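**Savach tea service, progress note for December**
To: Ho-yin Au, Geltthorpe

We now have 40 remote-control runs of the tea set task, against the 1,000 promised in the proposal. The arithmetic is not lost on us. Polished steel is hard to judge through a wrist camera — mostly it shows you the rest of the room — and new operators need five practice runs before we keep anything.

The Rotix travel line stands at 2,660 and is untouched, as nobody has been anywhere.
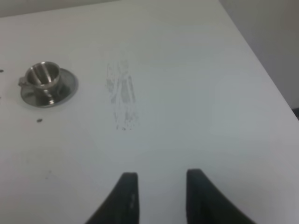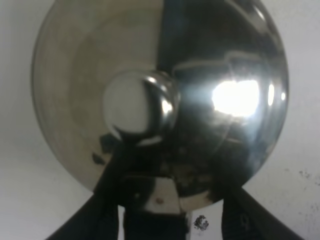
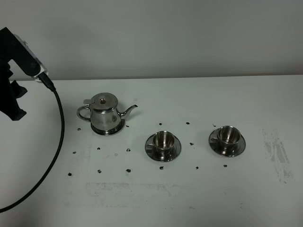
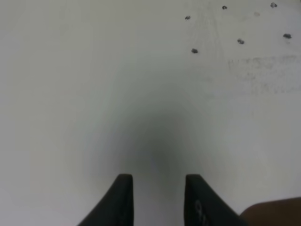

*Photos: Tam project. Third from the fixed camera, the others from the wrist.*

Next month: more runs, and a decision on whether to buy a duller teapot.

Yung-ching Yau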